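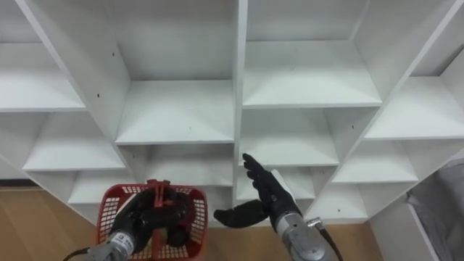

搬进小房子之前

2019年8月28日　文／Manolis Zervas
最后更新：2019年11月
阅读时间：2分钟

我母亲在Pellthorpe住了大半辈子。去年冬天她决定卖掉那栋房子，搬到Cesbridge的一套公寓里，离我姐姐家步行就能到。公寓有两间卧室，带电梯，窗户朝南。签合同那天她很高兴，回来的路上一直在说窗帘。到家以后她打开楼梯下面那个储物间的门，看了一会儿，又关上了。

后来的几个月，我们一家人差不多都在和那个储物间打交道。里面有旧油漆、门把手、断了腿的折叠椅、我上中学时的地理作业，还有一台缝纫机，机头已经锈住，底座倒很沉。母亲对每样东西都说得出来历，说完再放回原处。照这个速度，到交房那天也清不完。

从大房子搬到小房子，很多家庭早晚会遇到。孩子走了，楼梯变得难爬，暖气费越来越不划算，房子里的空房间只剩下打扫的用处。中介会告诉你什么时候挂牌，律师会告诉你什么时候签字，东西怎么办要自己想。我为这篇文章找了一些搬过家的人，也找了以此为业的人，问他们是怎么做的。

先量尺寸

Effiong是Lostemton的一家小公司，专门帮人整理和搬迁，客户大多是要换小房子的老人。他们上门后做的头一件事是量新房子，旧房子要往后放。墙有多长，门有多宽，沙发能不能在走廊里转弯，都写在一张纸上，再按比例剪出家具的形状，在平面图上摆。

这个办法听起来像小学手工课，用起来很有效。我母亲原来坚持要带走那张餐桌。那是她结婚时买的，展开以后能坐一大家子人，过年总要用。我们照着做了纸样，放到公寓的图上，桌子一展开，厨房门就开不了。她把纸片转了几个方向，又折起一边试了试，最后自己把它拿了下来，放进信封里。没有人劝她。

整理公司的人提醒，量的时候不要只量地面。窗台的高度、暖气片的位置、插座在哪一侧，都会决定家具能不能靠墙。柜子更麻烦。老房子的层高往往比新公寓高，一个顶到天花板的衣柜搬过去可能立不起来。还有一点容易忽略：柜子的深度。很多人记得柜子有多宽，没注意有多深，搬进去以后发现抽屉拉到一半就碰到床。

床是另一个难题。许多夫妻换房时还打算用原来的双人床，外加一对床头柜。公寓的卧室放得下床，两边却走不开人，晚上起夜要从床尾绕。有位读者来信说，她和丈夫为此争了很久，最后换了一张窄一点的床，床头柜只留了丈夫那边的一个，她把书放在窗台上。

哪些东西先走

整理行业里有个比较一致的看法：从没有感情的东西开始。厨房重复的锅盖、过期的调料、说明书、不知道属于哪台电器的充电线，这些最容易决定，也最能让人进入状态。照片和信要留到后面。一上来就翻相册，半天就过去了，地上什么也没少。

我们没有听这个建议，第一个周末就打开了父亲的文件箱。里面有他的工资单，按年份用橡皮筋捆着，橡皮筋一碰就断。还有他写给供暖公司的投诉信，留了底稿，措辞一稿比一稿客气。我姐姐坐在楼梯上从头读到尾。那天晚上我们只扔了一袋橡皮筋和旧信封。

第二次我们改从车库开始，进度快了很多。父亲生前什么螺丝都留着，装在果酱瓶里，瓶盖上贴着胶布，字已经看不清。工具分成了两部分，锤子、螺丝刀、卷尺和一把钳子跟着母亲走，剩下的给了邻居家的儿子，他刚买了房，什么都要自己修。油漆和除草剂不能随便扔，要送到指定的回收点，去之前最好打电话问清楚收不收，有些地方要预约，有些只收密封好的罐子。 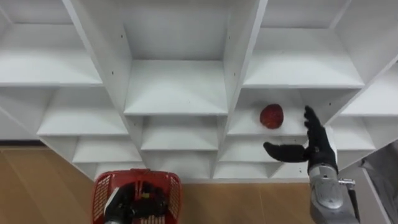

书比想象中难处理。二手书店挑得很严，百科全书和旧版旅行指南基本没人要，成套的文学作品要看品相。母亲的烹饪书上到处是油点和铅笔字，书店不要，她也不肯给。最后这些书全部留下了，小说则一本本问过去，她说“还会看”的放左边，说“看过了”的放右边。有几本在左右之间来回放了很多次。

衣服相对简单，难处在于数量。她的做法是把冬天的大衣全部穿一遍，站在走廊的镜子前面看。有些扣子已经扣不上，有些袖子太长，还有一件她怎么也想不起是在哪里买的。父亲的衣服她留了一件毛衣，其余由我姐姐拿去捐了。这件事她们没有告诉我，我是后来看见衣柜空了才知道的。

卖、送，还是运走

旧家具的价钱会让很多人失望。一套用料很好的深色橱柜，当年花了几个月工资，今天的拍卖行可能连上门看都不愿意。买家喜欢轻便、浅色、能拆的东西。整理公司通常会在第一次上门时就把这一点讲明白，免得客户抱着过高的期待等下去，等到交房前一天还在讨价还价。

我们的橱柜在网上挂了很久，来看的人不少，都说做工好，也都说家里放不下。最后由一个慈善机构免费拉走。他们来了两个人，先把玻璃门卸下，用毯子裹好，再抬柜身。母亲站在门口，提醒他们左边那条腿有点松。

搬家费用的差别也很大。我们问到的最低报价是350英镑，不含打包，不含楼梯搬运，超时另算。加上这些，价格就和其他几家接近了。比较报价时要把同一份清单发给每家公司，写清楚有没有钢琴、有没有鱼缸、车能不能停在门口。电话里随口报的价格，到了当天常常变。合同上还应写明物品损坏由谁负责，贵重的小件最好自己拿。

也有人把决定推后，租一个仓库，把舍不得的东西先放进去。仓库头几个月往往有优惠，之后涨回原价。和我聊过的一位退休教师在Cesbridge郊外租了一间，打算放到春天，结果一直续租。她说自己每次去都只是站在门口看看，没拿过什么出来。等她终于决定退租，付掉的租金已经够买一套新家具。

租仓库也有合理的时候。两套房子的交接日期对不上，中间空出几周，东西总得有个地方放。这种情况下要问清楚最短租期，还要问房间是否防潮。床垫和布沙发受潮以后很难恢复，纸箱也不要直接挨着地面。

兄弟姐妹之间

我原来以为分东西会有争执。我们家只有我和姐姐，关系一直不错，真正想要的东西却撞在了一起：厨房墙上的一只钟。那只钟走得不准，每天慢一点，父亲每个星期天把它拨回来。我们谁都没有先开口，各自绕着它收拾了好几个周末。

Effiong的做法是给每个人发一张纸，分别写下想要的东西，写完再放在一起看。多数物品只有一个名字，少数重复的再商量，可以轮流挑，也可以折价。他们强调这件事要在老人还能参与的时候做，由她来说明哪件东西打算给谁。留到以后，就只能靠各人的记忆，而各人的记忆往往不同。

我们最后问了母亲。她说钟要带到公寓去，厨房里总得有个钟。这件事就定了。

也有家庭处理得不顺利。一位读者讲到，她哥哥趁大家不在，把母亲的一套餐具拿走了，后来说是母亲早就答应给他的。餐具本身不值多少钱，两家人却有很长时间没一起吃饭。她现在会劝朋友，口头答应过的东西也写下来，写在便条上，贴在底下就行。
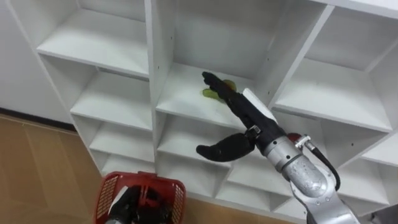 生活·居家

搬进去以后

搬家那天很短。车下午就到了Cesbridge，家具按平面图放进去，基本没有出错，只有书桌换了一面墙，原来的位置下午会反光。床先铺好，水壶和杯子单独装在一个袋子里，一进门就能找到。这是搬家工人教的，他们说最怕客户在一堆箱子里找水壶。

药、眼镜、证件和手机充电器也放在那个袋子里。箱子外面除了写房间，还写了几样主要的东西，字写在侧面，因为箱子摞起来以后看不到顶。母亲的字很小，我又用粗笔描了一遍。

接下来的几周比较慢。母亲经常去开一个不存在的抽屉，找剪刀的时候会走到走廊尽头，那里以前是杂物柜，现在是邻居家的墙。她说公寓很安静，晚上听不到楼梯响。她也说厨房太小，说了好几次，后来就不说了，因为她发现站在一个地方就能够到所有东西。

整理公司建议不要急着买新的收纳家具。住满一段时间，才知道雨伞习惯放在哪里，信件堆在哪张桌上，然后再决定要不要加架子。太早买来的架子容易被箱子里拆出来的东西直接填满，原来那些没有想清楚去处的，又有了地方待。

地址变更要比想象中多做一些。银行、医生、牙医、车辆保险、养老金，这些大家都记得。忘掉的往往是圣诞卡名单上的老朋友，还有一年才来一次信的校友会。邮局的转寄服务可以先顶一段时间，收到转来的信，就顺手通知寄信的人。

母亲的储物间最后是在交房前清完的。缝纫机没有人要，废品站收了。折叠椅扔了，门把手留给了新房主，他们说正好缺一个。我的地理作业她装进了自己的箱子，跟烹饪书放在一起，我到现在也没有找到机会问她打算放在哪里。

今年夏天我去看她，餐桌是一张小的圆桌，从Lostemton一家旧货店买来的。过年怎么坐，她已经想好了，年轻人拿着盘子坐沙发。厨房那只钟挂在冰箱上方，慢了几分钟。我搬了把椅子上去拨，她在下面扶着，让我别拨得太快。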